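大家好，先说一声谢谢您点进来。我写东西一向啰唆，朋友们都知道，所以这份招募启事会有点长，您可以泡杯茶慢慢看，也可以直接跳到后面“怎么报名”那一节，看完有兴趣了再翻回来。

# Clallus 家书朗读计划：第二期参与者招募

我们在 Vimthorpe，想找三十位愿意读信的人。读的是老信，一共 1,212 封，中文的，绝大多数是手写的，写信的人和收信的人散在各地，信最后却都到了同一个柜子里。Clallus 要做的，就是把这些信一封一封认出来、抄下来，再请人读出声，录好，配上抄本，交还给信的后人，也留一份给愿意听的人。

第一期做完以后，我们歇了很长一段时间，一半是因为累，一半是因为舍不得马上把那些声音放下。现在缓过来了，二月开始第二期，为期三个月。

## 这些信是哪儿来的

柜子原来的主人姓 Kröger，老两口开过一家杂货铺，铺子后来改成裁缝店，再后来关了，可 Vimthorpe 的老街坊到现在还把那个路口叫作 Kröger。从前住在附近的中国人搬家搬得勤，船员、厨师、学生、洗衣铺的伙计，地址三天两头换，就都把信寄到铺子里，请老太太代收。她不认识汉字，就按信封上的笔迹分堆，据说很少分错。有些信被人取走，读完又送回来存着，因为住的地方潮，或者同屋的人多，放在铺子里反倒安心。也有一些到今天都没拆过封。

没拆封的那些我们不动。第一期的时候为这件事吵过好几次，吵得面红耳赤，最后定下来的规矩是：没有找到后人、没有后人点头，就让它封着。如果您是特别好奇的那种人（我就是），请提前做好心理准备，您会在目录里看到它们的编号，旁边一个“封”字，然后就没有了。

信里写的什么都有。有整整两页讲怎么腌萝卜的，有写给弟弟骂他赌钱的，骂到第三行就心软了，问他棉袄够不够厚；有一位做父亲的，每封信都以“见字如面，余事不赘”开头，然后一赘就是七八张纸。有人问家里的猫，有人问屋后那口井，有人一辈子只写过一封，字歪歪扭扭，说自己正在跟同屋学写字，下一封会写得好一些。我们没有找到下一封。

这批信的年代跨得很长，字体也就各式各样，毛笔、钢笔、圆珠笔都有，写在账本纸上、药方背面、航运公司的便笺上。方言更是热闹，台山话、宁波话、闽南话、客家话、温州话，写信的人心里怎么说，手上就怎么写，有时一个字你在字典里怎么翻也翻不到，找个老乡来念一遍，马上就明白了。我们要请人读出声，最早就是这么来的，后来才发现读出来比看着要动人得多。
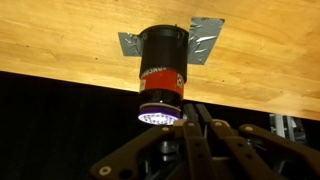
说到方言，这一期我们最缺的就是会说台山话和温州话的朋友。如果您从小跟着爷爷奶奶长大，听得懂、说得出，哪怕觉得自己说得不地道，也请一定来试试。第一期有位参与者，来的时候再三道歉，说自己的宁波话只有“厨房水平”，结果她读的那几封恰好都是讲做菜的，读到“咸齑”两个字，她自己先笑出来了。那段笑声我们没有剪掉。

## 我们在找什么样的人

先讲清楚，我们不挑嗓子。会播音当然好，可是第一期里最受后人喜欢的几段录音，读的人有的嗓子沙，有的中间停下来擤鼻涕，有的口音重到隔壁村都未必听得懂。我们更在意的是您愿不愿意慢下来，把一封写给别人的信当作一封信来读。

参与者分成下面几种，您可以只选一种，也可以都写上，我们再跟您商量。

**朗读的人。** 这是人数最多的一组。每位会领到一叠信的抄本，合起来 24 页上下两册装订，字号放得很大，不费眼睛。您先带回家读，读顺了再来录。哪封信您实在不想读，换掉就好，不必跟我们解释。有的信内容很重，写病的，写丧事的，写借钱借不到的，不是每个人在每个时候都适合读这样的信。

**认字的人。** 就是对着原件的扫描稿，把字一个一个认出来，打成电子稿。需要认得繁体字，看过一点行书草书会更顺手。苏州码子（就是老账本上那种记数的符号）如果您也认得，请务必在报名信里大大地写出来，我们会高兴得跳起来！认字可以在家里做，不用每次都跑过来。

**校对的人。** 拿着抄稿听录音，看看读的和写的对不对得上。这份活儿要耐心，要肯跟别人讨论一个逗号，也要肯在讨论完以后承认原来的逗号其实更好。

**打电话、写信找后人的人。** 人数不多，可是很要紧。我们手里有一些姓名、村名和旧地址，有的已经过时好几代了。您需要会写得体的中文信，最好也能用英文打电话，性子要稳，因为电话那头可能是惊喜，可能是沉默，也可能是请我们以后别再打来。遇到最后这一种，我们就道谢，挂上，把编号收好。

年龄方面，满十六岁就可以报名，上不封顶。第一期最年长的那位，来录音时自己带了坐垫、放大镜和一保温壶枸杞水，录完还把我们每个人的字都点评了一遍，说我的“家”字头重脚轻。我后来练了很久。

如果您中文说得好，可是不怎么会读写，也欢迎。我们可以先请人把信念给您听，您再用自己家乡的话讲出来，第一期里就有几封是这样录的。反过来，读写都行、可是羞于开口的朋友，去认字那一组会很自在。

## 三个月怎么安排

第一个月主要是熟悉信件。开头会有一次见面，就在 Vimthorpe，下午两点开始，有热茶，有点心，点心多半是我们自己蒸的，卖相不敢保证。见面的时候会讲讲信的来历，也会把第一期的几段录音放给大家听。讲完以后分组，领抄本，然后各自回家慢慢看。

我建议您头一个星期什么也别练，就把信翻来翻去地看。看写信的人哪里涂掉了重写，哪里墨淡了还接着写，哪里突然换了称呼。有一位写信给妻子的，前面都恭恭敬敬叫“贤妻”，到了结尾，大概是写累了，叫了一声小名。您若是急着练发音，这些地方很容易就溜过去了。

第二个月录音。每位参与者会有几次录音时间，每次不超过一个半小时，中间一定要休息。读错了没关系，停下来，喝口水，从上一句重新来。我们不催，也请您不要催自己。录音时旁边只有一位同伴陪着，负责听和记，您若是希望完全一个人，也可以，提前说就好。

住在 Prarkham 的朋友请放心，您不用每次都赶过来。第二个月我们会到 Prarkham 那边去录几个下午，具体时间等报名的人定下来再商量。有车愿意顺路带人的，也请在报名信里写一句，两地之间的末班车收得太早，这件事我们已经抱怨了很久，还会继续抱怨下去。

第三个月是校对、补录，还有把成品交给后人。最后一次聚会，我们会请能来的后人一起来听，来的人想说话就说话，不想说话就坐着听。第一期的那次聚会，有位先生从头到尾没出声，临走时问能不能把他祖父那一封再放一遍，我们就又放了一遍，放完他又坐了很久。后来大家收椅子都收得特别轻。
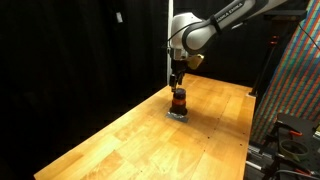
时间上，朗读和校对的朋友平均每周需要拿出三四个小时，认字的朋友自己掌握快慢，能按月交稿就行。中间有考试、出差、孩子生病、家里来客，都是常有的事，说一声，我们把您的那份往后挪。请不要一声不响地消失，我们会担心的，而且您手里的那几封信也会一直等着。

## 关于报酬和开销

这一条我想写得实在一些，免得您不好意思问。

参与者没有工资，我们付不起，也不想假装付得起。往返的车费全额报销，留好票就可以；没有票的，写张条子也行。见面和录音的日子管一顿饭，吃素、清真、忌口都请提前告诉我们，有一次忘了问，结果一锅汤只有两个人能喝，到现在还有人拿这事笑我。

家里有小孩或者老人要照看、因此出不了门的，可以来信说明情况，我们有一小笔钱可以贴补请人看护的费用。这笔钱不大，先来信的先安排。

每位参与者会得到一套自己朗读的录音，和一本印好的抄本选集，扉页上有全体参与者的名字。您要是希望用化名，或者不署名，都随您。

## 几条规矩

规矩不多，可是每一条背后都有具体的人家，所以请您认真看一遍。

- 信的内容在交给后人之前，请不要外传，也不要拍下来发到网上或者群里。
- 抄本用完请交还，上面可以用铅笔做记号，标读音、标停顿都行，请别用圆珠笔。
- 信里骂人的话照读，写错的字照抄，旁边加注就好，请不要替写信的人改文章。
- 后人如果要求撤下某一段录音，我们会撤，哪怕读得再好。
- 您随时可以退出，已经录好的部分留不留，由您决定。

最后一条补充两句。第一期有人读到一半退出了，说那封信太像自己父亲的口气，读不下去。她后来又回来，改做校对，做得非常好。所以您不必觉得报了名就一定要撑到底，我们宁可少录几封。

## 常有人问的几件事

有朋友问，普通话可以读吗？可以。我们会优先按写信人的籍贯找同乡来读，可有些信实在看不出写信人是哪里人，这些就请普通话好的朋友来读。广府话同理，会说的人多，信也多，不愁没有您的份。

有朋友问，能不能全家一起报名。太可以了！第一期就有祖孙两人合读一组来往的信，奶奶读母亲的，孙女读女儿的。读到第三封，孙女问奶奶“见字如晤”的“晤”是什么意思，奶奶想了想，说就是你现在坐在我面前。请一家人分开写报名信，这样我们可以把每个人安排到最合适的组里。

也有人问，自己家里有老信，能不能拿来请我们认。这一期人手有限，恐怕只能帮着看一两封。您带着复印件来见面会就好，原件请留在家里，放在干燥的地方，别过塑，千万别过塑，也别用透明胶带去粘裂口。这几个字我每次都要说，每次都还是有人捧着过了塑的信来找我，我看着心疼，又不忍心责怪。

还有人问，不住在 Vimthorpe 和 Prarkham，能不能远程参加。认字和写信找后人这两组可以，朗读暂时还不行，我们希望您录音的时候有人陪在旁边。这一点可能有些老派，请您体谅。

学生朋友若需要实践证明，我们可以开，写明做了什么、做了多久。请在开始之前告诉我们学校要求的格式，别等到要交的前一晚才来敲门（是的，说的就是去年的那几位，你们心里有数，饺子还是给你们留着的）。

## 怎么报名

请写一封信来。纸信、电子邮件都可以，长短随意，用中文、英文，或者夹着写都没有问题。信里请告诉我们：

1. 您的姓名，希望我们怎么称呼您；
2. 您会说哪里的话，是跟谁学的；
3. 您想参加哪一组，每周哪些时间方便；
4. 您住得离 Vimthorpe 近还是离 Prarkham 近；
5. 您收到过的、或者写过的一封您还记得的信，三五句讲讲就好。

第五条有人跳过去，有人写了满满四页，我们都收。若是您从来没有收到过手写的信，也请照直说，年轻的朋友多半如此，并不影响什么。

报名的朋友，请再附上一小段录音，手机录的就可以，一分钟以内，读什么都行。读一段菜谱，读一段课文，读您楼下贴的停水通知，都可以。只报认字组的朋友，录音就免了，请手抄一段话拍照寄来，让我们看看您平时跟哪种笔迹打交道。

来信请寄给 Rosemarie Stöcker，她负责这一期所有的联络和排期。信封上写“Clallus 家书”几个字，她就知道了。她的中文是成年以后学的，学得很扎实，尤其爱用成语，您用中文给她写信她会特别高兴，回信也一定是中文，而且很可能比您的信还长。如果您写字比较潦草，她会打电话来问，请不要觉得是被挑剔了。

电子邮件可以通过 Clallus 的报名页面发出，主题请写“第二期报名”加上您想参加的组别。收到以后我们会先回一封短信告诉您收到了，然后再慢慢安排聊天。聊天通常是在电话里，半个钟头，没有考题，就是彼此认识一下，也听听您有什么顾虑。

三十个名额报满以后，我们会另外排一份候补的单子。中途总会有人临时走不开，候补的朋友很可能还是会接到电话，第一期就有好几位是这样进来的，其中一位现在跟我们一起写这份启事，正在旁边催我收尾，说再写下去就没有人看得完了。

那就写到这里。若您自己抽不出时间，请把这份启事念给家里的长辈听一听，问问他们知不知道从前谁托 Kröger 的铺子收过信。哪怕只记得一个姓、一个绰号、一个村口的名字，也请写下来寄给我们，有好几封信的主人，就是靠一个绰号找到的。

Clallus 家书朗读计划 敬上
于 Vimthorpe

附：见面会那天下午一点半就开门，来早了可以先进来坐。茶是热的，杯子不太够，方便的话请自己带一个。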